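Informe de visita: maltería Zakharchenko, Nunport
Visita técnica del 23/10/2025
Redacción: Ghazal Heydari

Objeto de la visita

La maltería Zakharchenko abre sus instalaciones a compradores y técnicos dos veces al año, en febrero y en otoño. El recorrido de otoño coincide con la entrada en proceso de la cebada de la última cosecha, una vez superada la dormancia. El interés principal era conocer el control de humedad en remojo y germinación y el comportamiento del tostador nuevo. Los aspectos comerciales se tratan solo al final.

Recepción y almacenamiento

El grano llega en camión desde explotaciones de secano situadas al norte de Nunport. De cada entrega se toma muestra con sonda en varios puntos de la caja y se determinan humedad, proteína, calibre y capacidad germinativa. Los lotes con proteína alta se desvían a pienso o se reservan para malta de destilería de grano. La variedad se comprueba por documentación y, en caso de duda, se envía muestra a un laboratorio externo.

La limpieza se hace con criba vibrante, aspiración y separador de semillas redondas. El polvo se recoge en filtros de mangas y se vende como subproducto junto con las raicillas. Los silos son de chapa galvanizada y tienen una capacidad unitaria de 200 toneladas, con termometría por cable y ventilación desde el fondo. El encargado de recepción explicó que la ventilación se programa de noche para aprovechar el aire frío.

Remojo

Se realiza en tanques cilindrocónicos con inmersiones alternas y descansos al aire. Durante los descansos se extrae CO2 por la parte inferior. El agua procede de pozo propio, con dureza media, y la del primer remojo no se reutiliza por su carga orgánica. El paso a germinación se decide por humedad del grano y por proporción de granos con raicilla incipiente. El tiempo transcurrido se registra, pero no se emplea como criterio único.

Germinación

Cajas tipo Saladin, de planta rectangular, con falso fondo perforado y volteadores de hélice vertical. Duración de referencia para malta base: 6 días. La consigna de temperatura del lecho es decreciente y la alarma superior está fijada en 21 °C. El aire se humidifica por pulverización antes de entrar bajo el falso fondo.

En la caja que pudimos examinar el lecho estaba suelto, sin apelmazamiento apreciable en las esquinas. El olor era el habitual, a pepino, sin notas de moho. Al frotar el grano entre los dedos, la harina se extendía bien en los dos primeros tercios y quedaba algo dura en la punta.

Secado y tostado

El horno de secado es de una sola bandeja, con intercambiador y recuperación de calor del aire de salida. El desgerminado se hace en caliente, inmediatamente después de la descarga. La malta reposa varias semanas en silo antes de expedirse.

El tostador de tambor, denominado Grilimness en la documentación interna, se utiliza para maltas caramelo y para cebada tostada. El enfriamiento es por aire en cuba con agitador. El color se mide sobre mosto congreso y el operador conserva una muestra molida de cada carga para comparación visual. Nos indicaron que la dispersión entre cargas consecutivas sigue siendo superior a la deseada en los colores más oscuros. No se facilitaron datos.

Producción y expedición

La planta produce unas 3.000 toneladas anuales, en su mayor parte malta base a granel. El resto sale en saco, con la marca Zernoseo, destinado a cerveceras pequeñas de la comarca. Cada saco lleva lote, fecha de envasado y color. La ficha analítica completa se entrega previa solicitud.

Puntos pendientes de aclarar

Contenido de betaglucanos en los lotes de la cosecha nueva.
Frecuencia de limpieza del falso fondo de las cajas.
Plazo de entrega de malta caramelo en formato saco.

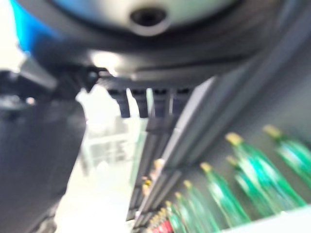 Acceso y próximas visitas

La entrada de visitantes está en el lado del muelle. El calzado cerrado es obligatorio y en la zona de silos se exige casco, que facilita la propia planta. La próxima jornada será en febrero, con inscripción previa en las oficinas de la maltería.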